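Archiv Übersicht Themen Autoren Suche Anmelden
Listen > Semine > Regeln und Praxis > Februar

Februar, 16:42, von Kiều Lâm

Betreff: Re: [semine] Entwurf Tischregeln, Abschnitt 3 und 5

Hallo zusammen,

nur kurz, muss gleich in den Zug. Danke an Zondska für die Anmerkungen, ich geh das von oben nach unten durch.

> Abschnitt 3 verlangt, dass vor jedem Durchgang die Kabelführung am
> Arm geprüft wird. Bei 200 Durchgängen am Tag ist das bei uns nicht
> machbar. Wir würden "vor jeder Schicht und nach jedem Umbau"
> vorschlagen. Ausserdem: was heisst "ausreichend Spiel"? Das kann
> jeder auslegen wie er will.
>
> Abschnitt 5: Ihr schreibt, der Greifer darf den Stoff nur an einer
> Falte fassen, nie flach von der Tischplatte. Warum so streng? Wir
> fassen dünne Tücher seit jeher flach an und haben selten Ärger.
>
> Und bitte einmal klären, ob die Kamera am Stativ zum Arbeitsplatz
> zählt oder nicht. In 3.2 ja, in 7.1 nein.
> Gruss aus Zondska

Zu 3: einverstanden. Vor jeder Schicht und nach jedem Umbau, dazu nach jedem Schutzhalt. Das letzte hätte ich gern drin, gerade da verrutscht gern was. "Ausreichend Spiel" ist wirklich Gummi, stimmt. Vorschlag:

"Das Kabel ist so zu führen, dass es in keiner Endlage des Handgelenks spannt und die Greiferfinger in keiner Stellung berührt. Prüfung durch langsames Anfahren der Endlagen von Hand."

Keine Zentimeterangabe. Hatten wir im ersten Entwurf, hat bei Suner zu endlosen Diskussionen geführt, weil die einen anderen Arm haben. Eine Schlaufe unter dem Handgelenk ist erlaubt, solange sie nirgends einhakt. Kabelbinder direkt am Gelenk nicht.

Zu 5: "selten Ärger" glaub ich euch gern, bei uns sah das anders aus. Wir haben im Januar 900 Griffe ausgewertet, 505 an einer Falte, der Rest flach. Bei den flachen lagen praktisch alle Kratzer in der Platte. Die Finger gehen eben auf Holz runter, und wenn die Höhe nicht sauber eingemessen ist, merkt mans am Tisch zuerst. Weichholz verzeiht da garnichts. Kompromiss: flach ist zulässig, wenn die Tischhöhe am selben Tag eingemessen wurde und die Kraftgrenze auf 30 N steht. Sonst Falte. Könnt ihr damit leben?

Was mir noch fehlt und was Hồ am Telefon angesprochen hat: Zustand nach dem Griff. Im Entwurf steht bloss "Finger geschlossen". Reicht nicht. Finger zu heisst noch nicht, dass was dazwischen ist. Neuer Satz 5.4:

"Ein Griff gilt erst als erfolgt, wenn die Finger geschlossen sind und der Stoff zwischen den Fingerspitzen sichtbar angehoben ist."

Am braunroten Tuch auf dem hellen Holztisch sieht man ganz gut, was gemeint ist: Finger zu, Stoff steht als Spitze hoch, der Rest liegt noch auf. Genau den Zustand würd ich als Bezugsbild in den Anhang nehmen.

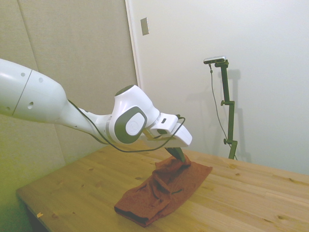

Zur Kamera: zählt zum Arbeitsplatz. 7.1 ist ein Überbleibsel aus der alten Fassung, wird gestrichen. Heisst dann aber auch: Stativ muss fest stehen, die Feststellknöpfe werden bei der Schichtprüfung mit angefasst, und wer die Kamera verstellt, trägt es ein und misst neu ein. Stativkabel kommt hinter den Tisch, nicht über die Fläche.

Dann noch Kleinkram:

- Tischplatte vor Beginn abwischen, auch Späne und Papierfitzel. Steht bisher nur in der Checkliste, gehört in den Text.
- Tücher mit Etikett: Etikett nicht als Griffpunkt. Fehlt komplett.
- "Bediener" und "Bedienperson" gehen wild durcheinander, bitte einheitlich, mir egal welches.
- Die Nummerierung in Abschnitt 6 springt von 6.2 auf 6.4. Mein Fehler.

Offen ist von mir aus noch der Notaus. Suner will ihn in Armlänge, Hồ will ihn an der Tischkante. Bitte untereinander klären und nur das Ergebniss an die Liste, sonst wird der Faden wieder endlos.

Ich bau das heute abend ein und schick die neue Fassung rum. Einwände zu 5.4 am liebsten gleich mit Formulierungsvorschlag.

Gruss
Kiều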